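About Mostyn Timing

Hi, and thanks for clicking through to the page most people skip. I'm the person behind Mostyn Timing, which means I build, set up and fix scoreboards and game clocks for basketball gyms, hockey rinks and the odd volleyball club. It's a small outfit. If you call, you get me, and if I don't pick up I'm probably on a ladder.

I kept score for my high school's JV basketball team because I was too slow to play on it. The clock at our gym lost a second or two every quarter and the visiting coaches went nuts over it. One summer the athletic director let me take the console home, and I was hooked! I've been messing with timing gear ever since.

The first real job was the Dumine rink, which had a horn that wouldn't quit and penalty clocks that ran on after the whistle. It took me three weekends. They told the folks over at Vedari, who told the Murnitach summer league, and by then I figured I'd better get some business cards printed.

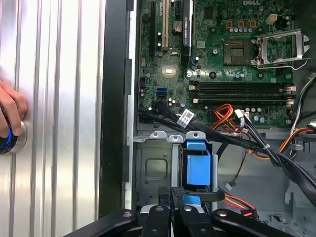

These days I look after gear at 34 gyms and rinks, all within 100 miles of my shop. Last season that came to 596 games, and I sat at the scorer's table for plenty of them - I still love doing it, especially a close one in February when the playoffs are coming up and the place is packed.

What I do, mostly: new scoreboards, shot clocks, wireless consoles, horns, repairs on old boards that other companies would rather replace. If your board is 20 years old and the digits still light up, let's talk before you spend big money. I also run a preseason evening for parents and students who got talked into working the clock. We go over stoppages, timeouts, when to reset the shot clock and when to leave it alone (that last one causes more yelling than everything else put together).

I don't do football or track. I tried track once and the wind gauge and I didn't get along.

Rink and gym managers can reach me through the contact form. Tell me what board you have and what it's doing wrong - a short video helps a lot. Game day calls go to the front of the line.

Page updated 2020-12-29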